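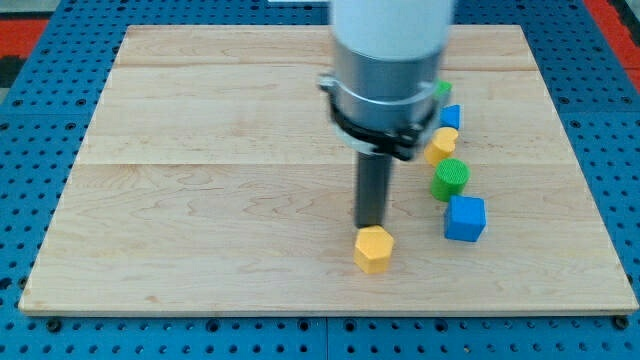 Rod tool over a yellow hexagonal block, maple board on the perforated table.

Punda Planner 2 – push planning for single-arm cells

Punda takes block poses from your own vision stack and returns a push path for a plain rod. Hondow sells it as "ready for clutter". We stock it, and we'd put it more modestly.

In our July trial Tae-yang So ran 58 pushes with mixed toy shapes. Hexagons and cubes went well. Hearts turned when pushed on a lobe, and the planner was slow to notice. Replanning took more than 14 seconds on the worst runs – the brochure doesn't mention that.

Supplied: planner, simulator, 13 sample layouts
Not supplied: camera calibration, gripper support
Licence: per arm, yearly

Ask Anas Ait Ali at Tromidstead for a trial key before you pay for anything.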